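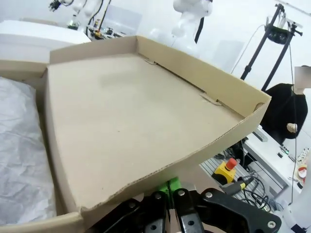

4.3 Preparing Trays and Inner Cartons for Repacking

This section applies to all corrugated trays and inner cartons returned to the packing area at the Grondau facility. It covers inspection, trimming, lining, and stacking. Staff who handle only outer shipping cases should refer to Section 5.

4.3.1 Before You Begin

Confirm that the following items are at the packing station:

Safety cutter with retractable blade
Metal straightedge
Paper packing tape, 2 inches wide
White wrapping material, in the grade listed on the packing order
Marker and reject labels
Cut-resistant gloves

CAUTION: Cut corrugated board can injure bare skin. Wear gloves whenever a wall has been cut down or torn, including during inspection.

4.3.2 Inspecting the Tray

1. Empty the tray completely. Remove dividers, loose staples, and packing slips. Place any slips in the returns folder.

2. Hold the tray up to the work light and examine the bottom panel from the inside. Faint smudges and uneven color in kraft board are acceptable. Soft spots, dampness, and punctures are not.

3. Check the upper edge of each wall. A ragged edge with the corrugated layers exposed may be trimmed in accordance with 4.3.3, provided that the remaining wall meets the minimum height on the packing order.

4. Check each corner. The walls must meet without a gap, and the fold must not be split along its length.

5. Check the base of each wall for folded tabs. Small tabs that protrude into the tray must be pressed flat before the tray is lined. A tab that springs back is to be taped down.

6. Press lightly on the center of the bottom panel. If the panel separates from a wall, reject the tray.

NOTE: Do not repair a split corner with tape. Trays with split corners are to be labeled and placed in the reject bin, even where the damage is slight.

4.3.3 Trimming a Ragged Edge

1. Set the tray on the cutting mat with the damaged wall lying over the edge of the backing board.

2. Place the straightedge below the lowest point of the tear.

3. Score the outer layer first, then cut through the remaining layers in a second pass. Do not attempt to cut through the full thickness in a single stroke.

4. Trim the other three walls to the same height if the tray is to be stacked. Trays used as single inserts may be left with walls of different heights.

5. Retract the blade and return the cutter to its holder. Sweep up scraps and paper dust before the next tray is brought to the mat.

CAUTION: Never trim a tray while it is being held in the air or while it rests inside another box.

4.3.4 Lining the Tray

1. Select the lining specified on the packing order. Stundatex tissue is used for glazed and polished goods. Plastic sheet is used for all other items unless the customer has requested paper.

2. Clean wrapping recovered from incoming boxes may be used again as filler, even if it is crumpled. It may not be used as the first layer against the product.

3. Lay the first sheet so that it covers the bottom panel and rises up all four walls.

4. Fill the corners first. Add filler until the product does not shift when the tray is tipped gently from side to side.

5. Fold the excess sheet inward. No wrapping should hang over the outer walls.

4.3.5 Load and Stacking Limits

A single-wall tray may carry up to 11 pounds. Heavier goods must be packed in a Urquhart double-wall carton, stock number 462.

Stack lined trays squarely, corner over corner. Do not stack a trimmed tray beneath an untrimmed one. Leave the aisle side of each stack clear so that the labels can be read without moving the trays.

Empty trays awaiting inspection may be nested inside larger boxes for short periods. They must be taken out before the end of the shift and stored upright on the Fivmont shelving, away from floor drains and exterior doors.

4.3.6 Records and Rejects

1. Write the reason for rejection on the label. Use the terms given in this section: damp, punctured, split corner, panel separated, or under height.

2. Enter rejected trays on Form 88 at the end of each shift.

3. Flatten rejected trays and remove all tape and plastic before they are placed in the cardboard bale.

Questions concerning lining grades should be directed to Elfriede Zwahlen, Packing Materials. Requests to change a load limit must be made in writing to Azadeh Sharifi, Facility Standards. The limits in 4.3.5 are reviewed each August.

Continue to Section 4.4, Sealing and Labeling.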